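Product Review: Rako Folding Dog Crate

Home » Pets » Reviews » Dogs

We bought the Rako crate in January, two days before our dog Mesum came from the shelter in Rurnard. The shelter told us she was used to sleeping in a closed place, so we wanted to continue this at home. There were cheaper crates in the shop, but most had only one door.

The Rako has two doors, one on the long side and one on the short side. I put it together alone in 4 minutes, and the second time it was faster. The side panels fold up first, then the back panel hooks in. Be careful with your fingers at the hooks – mine got pinched.

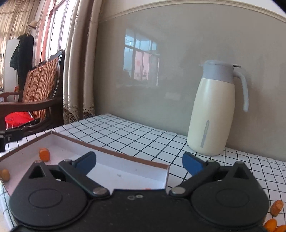 The tray at the bottom slides out for cleaning. It is thin plastic and makes a noise when the dog turns around at night. I put an old bath towel under it and now we sleep better. The latches are strong. Mesum tried to open them with her nose during the first week, and then she gave up.

What I like less is the weight. The handle is also narrow, and after carrying the crate from the car to the apartment my hand was red. If you travel every weekend, I would look at the soft crate from Kwok. My sister has that one for her terrier, but her dog does not chew things. Mesum chews everything.

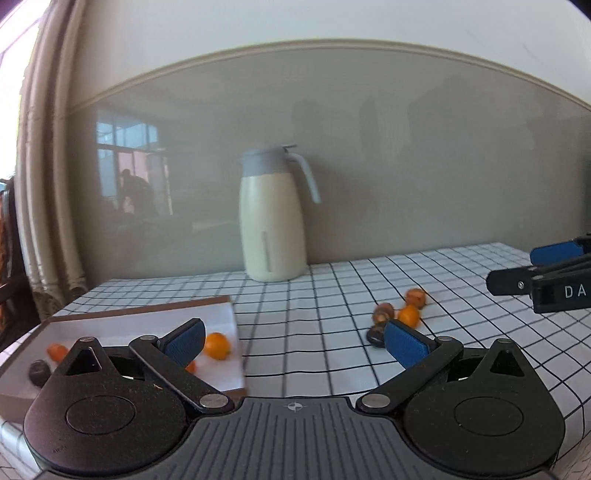
Issue 826

The paint is still good after some months, with only one scratch near the short door. I wrote to Rako about a missing rubber foot and they sent me a new one without any discussion. The manual has very small drawings, so keep it near a lamp.

I would buy it again for a medium dog. For a big dog, please measure first – the door opening is smaller than the crate looks from outside.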